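Casden bench notes, August, batch 36 (the calendula salve again)

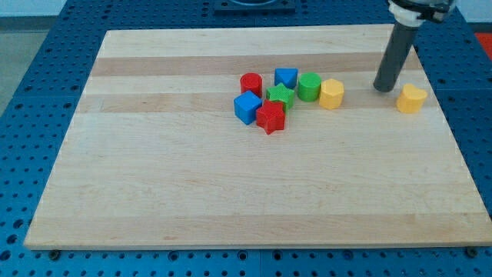 Maple-colored board on the blue table, toy blocks toward the back.

Okay, so batch 36 is poured and I'm much happier with it! Imogen wanted a softer salve for the postpartum kits (she's testing on her own elbows, bless her), so I dropped the beeswax to 17 g and left the oil where it was. Melted slowly, took it off the heat, stirred for 30 minutes with the little whisk. Still a bit grainy at the rim of the tins. I think I let the shea cool too slowly, so next time it's going straight in the fridge.

No lavender in this one. Hélder asked why and, well, two of the Stockdale moms said the smell made them queasy, and I'd sooner sell a plain one they'll use.

Natalie, the calendula oil from Zemero is nearly gone. Can you reorder the small bottle? The big one went rancid on us last time.

Label draft still says "heals," which has to come out before Chelsea prints anything. "Soothing" is fine, I'd think, but ask Reginald.

To do: patch test on me tonight, left wrist. Check the tins at 8 a.m. for sweating.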